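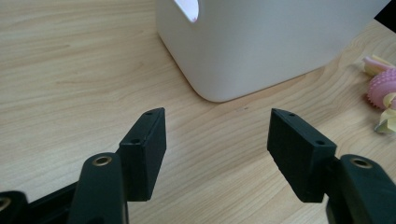
나뭇결이 있는 식탁 위, 모서리가 둥근 흰색 플라스틱 용기.

Wemaneo 절임 노트: 집에서 담근 장아찌와 피클 기록 모음

읽는 시간 8분
인쇄하기 | 이메일로 보내기

README

안녕하세요! 제가 부엌에서 틈틈이 적어 온 절임 기록을 표로 옮긴 자료입니다. 처음에는 냉장고 문에 붙여 둔 메모지였고, 그다음에는 휴대폰 메모장이었고, 둘 다 감당이 안 되어서 결국 CSV 파일이 되었어요. 이름은 Wemaneo인데 별 뜻은 없습니다. 폴더를 만들 때 떠오른 소리를 그대로 썼는데 다들 그렇게 부르기 시작해서 못 바꿨어요.

이 자료에는 무, 오이, 양파, 마늘종, 깻잎, 고추, 콜라비, 레몬 같은 걸 간장이나 식초나 소금물에 담갔던 기록이 들어 있습니다. 레시피북이라고 생각하고 여시면 좀 실망하실 수도 있어요. 잘된 것만 고르지 않았고, 망한 통도 그대로 넣었거든요. 저는 망한 쪽 기록을 더 자주 들춰 봅니다(오이는 특히요).

들어 있는 것

파일은 3개입니다.

jeorim_log.csv
본 기록입니다. 한 줄이 한 통이에요. 모두 39줄입니다.

jaeryo_ireum.csv
재료 이름 대조표입니다. 같은 채소를 사람마다 다르게 적어서 만들었어요. 저는 "마늘종", 어머니는 "마늘쫑", Fouzia는 영어로 적습니다. 본 기록에는 제가 쓰는 표기로 통일했고, 원래 표기는 이 파일에 남겨 두었습니다.

memo_wonmun.txt
메모 원문입니다. 오타도 그대로예요. 표로 옮기면서 빠진 말들이 궁금하시면 여기를 보세요. 장 볼 목록이 중간에 섞여 있는데 지우다가 포기했습니다. 세탁 세제가 나와도 놀라지 마시길.

칸 설명

jeorim_log.csv에는 칸이 8개 있습니다.

통_이름: 제가 붙인 이름입니다. "여름무", "양파 다시", "매운 거" 같은 식이라 검색용으로는 별로예요. 겹치는 이름도 있습니다.

재료: 주재료만 적었습니다. 통후추나 월계수잎은 여기 말고 메모 칸에 있어요.

절임물: 간장, 식초, 소금물, 섞음. 설탕만 넣고 재운 레몬은 고민하다가 "섞음"에 넣었습니다. 맞는 분류는 아닌데 칸을 새로 만들기엔 너무 적었어요.

부은_방식: 끓여서 바로 부었는지, 식혀서 부었는지, 안 끓였는지입니다. 제가 제일 공들여 적은 칸이고, 이 자료를 누가 쓰신다면 아마 이 칸 때문일 거예요.

둔_곳: 냉장고, 김치냉장고, 베란다. 베란다는 계절에 따라 완전히 다른 장소인데 그냥 베란다라고만 적었습니다. 기록을 시작할 때의 제가 원망스럽습니다.

첫_맛: 처음 꺼내 먹은 날의 느낌을 짧게 적은 칸입니다. "싱겁", "아직", "오 좋다" 등등.

나중_맛: 한참 지나서 다시 먹었을 때입니다. 그 전에 다 먹어 버린 통은 비어 있어요. 빈칸은 대체로 맛있었다는 뜻이지만, 옮겨 적다 빼먹은 것도 섞여 있으니 그렇게 단정하고 계산하지는 마세요.

메모: 나머지 전부. 길이가 제각각이고 쉼표가 많습니다. 따옴표로 감싸 두었으니 파일을 여실 때 따옴표 처리를 꼭 켜 주세요. Tarek Hakim 님이 이걸 모르고 여셨다가 칸이 옆으로 줄줄 밀린 표를 보내 주셨는데, 저도 한참 들여다봤습니다.

어떻게 모았나

대부분은 제가 담그면서 적었습니다. 담근 날 저녁에 적은 것이 많고, 며칠 뒤에 기억으로 적은 것도 있어요. 기억으로 적은 줄은 메모 칸이 "나중에 씀"으로 시작합니다. 이런 줄은 분량을 너무 믿지 마세요. 저는 손이 큰 편이라 한 컵이라고 적고 한 컵 넘게 부었을 가능성이 높습니다.

Fouzia Lashari와 Asabe Shehu도 자기 부엌에서 담근 통을 보태 주었습니다. 두 사람 다 레몬과 고추를 많이 써서 덕분에 간장 일색이던 표가 훨씬 다채로워졌어요! 메모가 영어로 온 것은 제가 우리말로 옮겼고, 옮긴 뒤에 두 사람에게 다시 읽어 주면서 확인했습니다. "crisp"를 아삭하다고 할지 바삭하다고 할지로 통화가 길어졌던 기억이 나네요. 아삭으로 했습니다.

용기에 대해서는 따로 칸이 없습니다. 유리병을 썼는지 플라스틱 통을 썼는지 메모에 적힌 것도 있고 없는 것도 있어요. 저는 끓인 절임물을 부을 때는 열탕 소독한 유리병을 쓰고, 식힌 것은 뚜껑 있는 통에 담는 편입니다. 그런데 마늘종처럼 길고 뻣뻣한 건 병에 안 들어가서 썰어야 하고, 썰면 또 간이 빨리 배고, 그러다 보면 용기가 맛을 바꾸는 셈이죠. 다음 판에서는 칸을 만들 생각입니다.

판 번호

지금 올린 것은 2판입니다. 1판에서는 간장 종류를 안 나눴는데, Nizar Najjar 님이 진간장이랑 국간장이 섞여 있으면 짠맛 비교를 어떻게 하느냐고 물어보셔서 원문을 다시 뒤졌습니다. 알아낼 수 있는 줄은 메모 칸 맨 끝에 간장 종류를 덧붙였고, 못 알아낸 줄은 "간장 모름"이라고 적었어요. 1판을 받아 두신 분은 바꿔 주시면 좋겠습니다. 줄 순서도 달라졌으니 두 판을 섞어 쓰지는 말아 주세요.

8월에 담근 것들은 따로 손보지 않았습니다. 더워서 정신이 없었는지 글씨도 내용도 엉망인데, 고치려고 들면 제가 지어내게 될 것 같더라고요.

써도 되는 일, 말았으면 하는 일

표 다루는 연습을 하시거나, 집밥 글을 쓰다가 예문이 필요하시거나, 그냥 저녁에 뭘 담글지 고르고 싶으실 때 편하게 쓰세요. 메모 칸은 입말이 그대로 살아 있어서 맛 표현을 모으는 분들께도 괜찮을 것 같습니다. Imad Farah 님은 "짭짤"과 "짜다"가 어떤 재료에 붙는지 보고 계시다는데 저도 결과가 궁금해요.

식품 안전 기준으로는 쓰지 마세요. 이건 좀 진지하게 말씀드립니다. 산도를 잰 적이 없고, 염도계도 없습니다. 제가 먹고 괜찮았다는 기록은 다른 집 부엌에서 괜찮다는 뜻이 아니에요. 보관 기간은 믿을 만한 식품 안전 안내를 따로 확인해 주시고, 곰팡이가 피었거나 냄새가 이상하면 아까워도 버리세요. 저도 양파 한 통을 통째로 버린 줄이 있습니다. 이름이 "양파 다시"인 통의 바로 앞 줄이에요.

알려진 문제

무가 너무 많습니다. 제가 무를 좋아해서 그래요. 재료별로 평균 같은 걸 내시면 사실상 무 이야기가 됩니다.

맛 평가는 전부 먹은 사람 기분입니다. 제가 말하는 "싱겁"과 Asabe가 말하는 "싱겁"은 꽤 다릅니다. 같은 통을 같이 먹어 본 적이 있는데, 저는 물을 찾았고 Asabe는 소금을 찾았어요.

재료 이름 대조표에 "고추"가 여러 번 나옵니다. 풋고추, 청양고추, 꽈리고추를 한데 묶은 줄과 따로 둔 줄이 같이 있어서 그래요. 고치는 중인데 속도가 안 납니다.

파일은 UTF-8로 저장했습니다. 엑셀에서 더블클릭으로 열면 한글이 깨져 보일 수 있으니 데이터 가져오기로 여시고 인코딩을 골라 주세요.

기록 보태기

보내 주시면 정말 반갑게 받습니다. 칸을 다 채우지 않으셔도 돼요. 재료, 절임물, 부은 방식만 있으면 한 줄로 넣을 수 있습니다. 메모는 길수록 좋고, 사투리도 고치지 않고 그대로 싣습니다. 가족 이름이나 집 주소처럼 남이 보면 곤란한 내용은 빼고 보내 주세요. 제가 한 번 더 보기는 하지만 졸면서 볼 때도 있어서요.

망한 통도 꼭 보내 주세요. 물러진 오이, 색이 빠진 깻잎, 너무 달아서 아무도 안 먹은 콜라비, 다 환영합니다. 어디서 틀어졌는지 모르겠으면 모르겠다고 적으시면 됩니다.

이용 조건

출처에 "Wemaneo 절임 노트"라고만 적어 주시면 고쳐 쓰셔도 되고 다시 나누셔도 됩니다. Fouzia와 Asabe의 줄도 두 사람에게 허락을 받았습니다. 혹시 이걸로 뭘 담가 드셨다면 맛이 어땠는지 한 줄 남겨 주세요. 다음 판에는 갓이랑 두릅도 넣어 보려고 합니다.

문의: 저장소의 이슈 게시판에 남겨 주세요 | © Wemaneo 절임 노트 | 맨 위로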